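Teaching by hand, one grape at a time

Danai Pappas had been at the controls since lunch when I dropped in at Zenmont on Tuesday, and she was happy to talk while she worked. 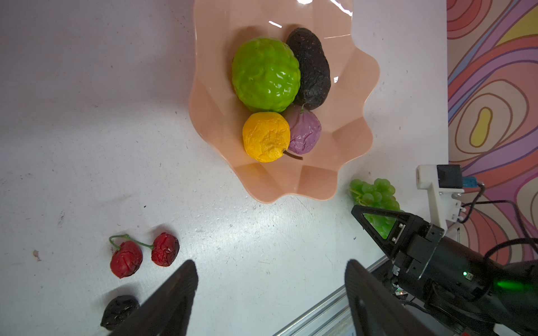

"You feel it in your wrists first," she told me, laughing — she has recorded 3968 demonstrations, after all. "If I hesitate, the robot learns to hesitate, so I try to move the way I would in my own kitchen."

And the fruit? "Oh, the grapes are the worst," she said warmly. "I always leave them for last!"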